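Search this board
Advanced search

Geometric mural wall: sheen and touch-up

skurk_paint
Break room at our Skurkbridge office has a long wall of triangles and chevron bands in salmon orange, pale cream and dark maroon-brown. Next to the glass partition, so it gets side light. Matte acrylic, 2 coats over gray primer, done in July. It marks easily. I want to clear coat the whole wall before winter. Satin or flat?
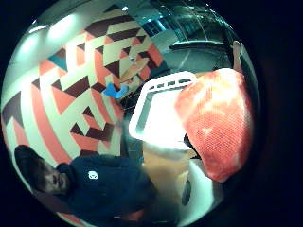 Mural wall, with the one teal triangle toward the upper left.

nkartha
Flat. Satin on a wall lit from the side will show every roller lap, and the maroon will show them worst. Thin the first coat 3 percent and keep a wet edge.
Nandini Kartha

bandsaw50
Disagree. Flat clear over dark maroon goes chalky. I used Vonero satin on a stairwell with similar zigzags and the laps were not visible from normal standing distance. It also wipes down, and flat doesn't.

nkartha
A stairwell is not next to glazing. What was the light source?

bandsaw50
One window at the landing. Fair point, less light than in the picture. I would still test satin on a maroon band before ruling it out.

K. Lumanlan
Neither, if the paint is sound. Clear coat makes later touch-up harder. With bare matte you repaint one triangle, edge to edge, and stop at the tape line. With a clear coat you have to scuff, repaint and recoat, and the patch shows. Did you keep the leftover paint?

skurk_paint
Kept the orange and cream. The maroon is gone and I have no formula for it, only the Gronow color name. The teal was a sample pot.

K. Lumanlan
Then get the maroon matched now from a clean chip, taken low down where it won't be seen. Label the can with the sheen as well as the color.
Kenneth Lumanlan

nkartha
Agree on the match. I don't agree on leaving it bare in a break room. Chairs will polish the matte at back height and you can't wipe that out.

skurk_paint
Price for clear on the full wall came in at 1,085, labor included. I'll do test squares of flat and satin on maroon and cream first and post results after they cure.

bandsaw50
Put one square close to the glass.

Related threads
Taping sharp points without bleed
Erkis primer over old gloss
Matching a discontinued maroon
Roller nap for zigzag bands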